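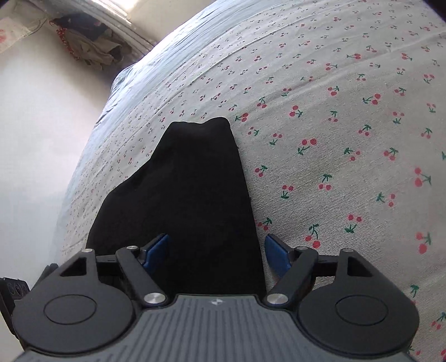

Cherry-print bedding, with a black fabric item standing on the sheet.

About Pendby

Pendby is a training school for people who want to work in hotels, guest houses and serviced flats. We teach housekeeping, laundry work, front desk and breakfast service. Courses run all year, apart from the last two weeks of July.

The school was started by Zsófia Virág and Engelbert Koller, who had worked together in a lakeside hotel and were tired of seeing new staff put on a floor with no training. They began with one evening class in a rented room over a bakery. Today we have our own building with a teaching kitchen, a laundry and four bedrooms set up for practice. So far 3,132 people have finished a course with us.

How we teach

Groups are small and most of the day is spent on your feet. The main housekeeping course takes 505 hours, and you can do it full time or in the evenings. Lamisi Quansah leads it. Her first unit covers beds, bathrooms and the order of work in a room. The second covers guest belongings: what you may move, what you leave alone, and what you report to the desk.

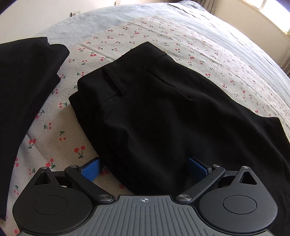 Laundry and clothes care are taught by Fanni Borbély, who ran the pressing room at Szűcs before she joined us. Her unit starts with care labels and sorting and goes on to stains, steam and small repairs. Students also learn to fold for guests, as many houses now offer a wash and return service. Trousers are folded so that the waistband keeps a clean edge, as on the black pair on the cherry sheet, and Fanni will ask you to check the belt loops and the side-pocket seams before anything goes back to a room. The unit ends with a practical test.

Work placements

Every full-time student spends six weeks with an employer. Our longest-standing partners are Fekari, a family hotel group, and Drulero, which lets holiday flats. Shahab Shojaei arranges the placements and visits each student at least twice.

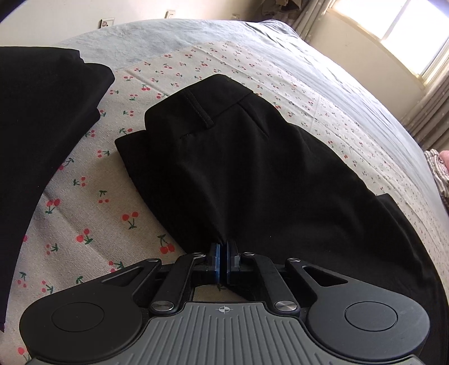 Students pay for the course in three parts, and the first part is due when you accept your place. The fee includes two tunics, a pair of work shoes and all teaching materials. You bring your own trousers, and they must be plain black like the pair on the bed. Jeans and leggings are not allowed on placement. We keep a fund for students on low incomes, which can pay up to 500 towards fees or travel.

Visiting us

The school is open to visitors every Monday from 4 pm. You do not need to book, but groups of more than five should ring the office first. Application forms are at the front desk.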